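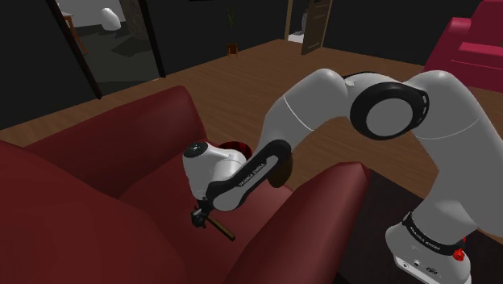 Does Sitting Too Close to the TV Ruin Your Eyes? And Other Things Grown-Ups Say

Grown-ups say a lot of things about armchairs and TVs and how you should sit. Some of it is good advice. Some of it got passed down from a grandparent who heard it from a neighbor, and no one ever checked. Let's check.

Claim 1: "You'll go blind sitting that close!"

No, you won't. Looking at a screen from nearby can make your eyes feel tired, dry or scratchy. That happens partly because people blink less when they stare. Go do something else for a while and the feeling goes away.

There is one part worth knowing. Some kids sit close to the TV because they can't see it well from the chair. The sitting didn't cause the problem. The problem caused the sitting! If things far away look fuzzy to you, tell an adult and get your eyes tested.

Scientists are also studying whether lots of close-up work, like reading or using a phone, helps make kids nearsighted. Many of them think it plays a part, and that time outdoors helps protect your eyes. So the grown-ups weren't completely wrong. They just picked a scary word and stuck with it.

Claim 2: "Reading in the dark will wreck your eyes."

Dim light makes reading harder work. You squint, you lose your place, and maybe you get a headache. There isn't good proof that it does damage that lasts. Turn on a lamp anyway. Squinting at a book is no fun.

Claim 3: "Sit up straight or your back will stay that way."

Hmm. Slouching in a big soft chair for one movie will not bend you forever. Your spine is tougher than that. What bodies don't like is staying in the same position for a long, long time — even a perfectly straight one. Wiggle. Stretch. Get up and find a snack.

Claim 4: "This chair is scientifically designed for your health."

This one comes from ads, and you should be extra careful with ads. Suppose a label says "50% more comfortable." More comfortable than what? A rock? Who sat in it, and who asked them? If the label doesn't say, the number isn't telling you much.

How to check a claim yourself

Ask the person, "How do you know?" Ask it politely. "Everybody knows that" doesn't count as an answer.

Look for at least 2 places that say the same thing, and make sure one didn't just copy the other. Websites copy each other all the time.

See who wants you to believe it. A company selling chairs would like you to think your old chair is bad.

Watch out for words like "always" and "never." Bodies are complicated, and people who study them usually say "it depends."

You can do this with articles too, including this one. Pick a claim you don't quite believe and go look it up at the library.

Written by Josefina Troncoso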